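Pipe-frame stand

A pipe-frame stand is a light framework made from lengths of plastic tube joined by push-on or screw-on fittings. It belongs to the same large family as the clothes airer, the garden cloche and the puppet theater, and its great charm is that nearly anyone can put one together on a tabletop in an afternoon. Many are finished with a stretched cloth, which turns a bare skeleton into a screen, a shade or a backdrop.

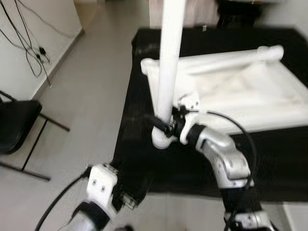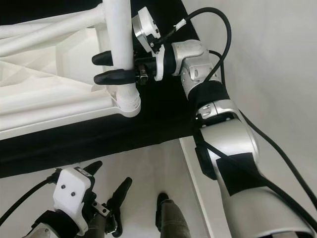
White tubular framework on a table covered in black cloth, with an upright tube held in a gripper.

Construction

The basic parts are uprights, crossbars, elbows and feet. Uprights carry the height of the stand and are usually the longest pieces in the set. Crossbars keep the uprights the right distance apart, and they also give a cloth something to hang from. Elbows turn the corners. A rounded elbow is kinder to fabric than a sharp one, and makers who sew their own covers tend to be very fond of them!

PVC is the classic material, being cheap, smooth and easy to cut with a hand saw. Painted metal tube is stiffer but heavier. Joints may be left dry so that the stand can be taken apart again, or glued for good. A dry joint should be pushed fully home with a slight twist.

Covers

Plain white cotton is the traditional cover and still a wonderful one: it washes well, softens the light and hides very little of the frame's shape. Covers are hemmed with a sleeve along the top edge, or simply draped and clipped. Creases drop out of a hung cloth over a day or two, though a quick pass with an iron does the job faster.

A dark tablecloth underneath is a popular choice for assembly. White parts show up beautifully against it, and so, alas, does every speck of dust.

Assembly

The base is normally built first and squared up on a flat surface. Uprights follow, each held steady near its foot while the upper fittings go on. The top bar comes last, and the cover after that. Taking the stand down is the same work in reverse, with the cloth folded away before any tube is pulled.

Kits and variants

The Sultley pattern, a low rectangular stand with 16 fittings, is the best known among hobby builders. The Bodport is taller and narrower, and the Šťastný adds a folding brace that lets the whole thing close flat. Grivton stands use threaded caps throughout.

See also: Clothes airer; Cloche; Folding screen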